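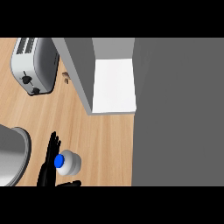 Driseo kitchen arm, five months in

Posting this quick before the Saturday lunch lot come in, 28 Nov 2020. Few people from other canteens asked me what we think of it so here goes. Staff canteen at Kundulmont, we do around 428 covers on a normal day, fewer this year obviously.

We've had the Driseo since June. Two arms over the prep counter, plus the planning software on the office PC. I'm reviewing both, they come as one package and you can't buy one without the other. (Asked. Twice.)

The software first. You build your counter on screen, toaster, pot, whatever, and try a job there before the real arms do it. Best bit of the whole thing. Ours has the silver toaster and the steel pot in it, and the little white tub with the blue cap, which is the job I spent longest on. Gripper comes in beside the tub with one tall finger, one low, and you can nudge the approach till you're happy. Looks plain, big flat grey areas where the floor ought to be, don't care. Wood grain on the counter is nicer than ours.

Bad: view from above is fine for left and right, useless for height. I kept guessing. Saving is slow. Lost a morning's work in July and Flokar, who we bought through, took a week to ring back.

Arms. Steady, quiet enough to talk over. Good at fetching and putting back. Toast is OK. Anything wet or floppy, forget it. Lettuce, no. Lids depend on the lid, tight ones still come to me.

What its changed for us. Nobody lost their job, I'll say that first as everyone asks. But the early shift went from three people to two, and Facundo moved to afternoons, which he didn't want. He's still cross and I think he's right to be. Violeta likes it. Her wrists were bad from all the fetching and reaching and she says they hurt less. She does the set-ups now, learnt it in a fortnight, and no extra pay for it so far. If you're a manager reading this, sort the pay out BEFORE it arrives.

The other thing is the pace. You used to stop for a chat while the toast was on. Now the next job is up on the screen already and you feel you ought to be doing somthing. We've asked for a pause button at each end of the counter, got one, at the wrong end.

Training was 16 hours, mostly Přemysl from Flokar clicking through menus. Nice bloke. Would have swapped half of it for time with the arms.

Cleaning: fingers come off, wipe down, back on. The black shows flour.

70 out of 100 from me. The software on its own I'd give more. Tried the Montecinos one at a trade day as well, cheaper, much louder, didn't get long enough on it to be fair to it.

Right, trays. Will answer questions Monday.

Nuria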